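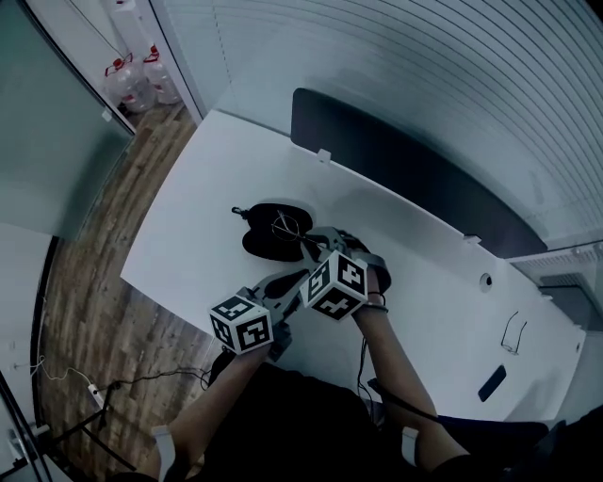 4.2 Guardar os óculos na bolsa

A bolsa Claria vem anunciada como proteção total. Duvido – é tecido, e tecido não aguenta peso. Trabalhe numa mesa clara, como esta branca: sobre ela uma armação fina de arame perde-se menos de vista do que pousada no pano preto.

1. Alise a bolsa na mesa.
2. Feche as hastes sem forçar.
3. Introduza os óculos com as lentes para cima.
4. Puxe o cordão e corra o fecho até prender.

Nota: o folheto promete 740 utilizações do cordão. Não vi o ensaio.

Cuidado: um par por bolsa. Dois pares riscam-se, diga o folheto o que disser.

Comentários (2)

nitamo15: O meu cordão desfiou em 7 semanas.

besnard: No passo 3 ponho as lentes para baixo e nunca riscaram.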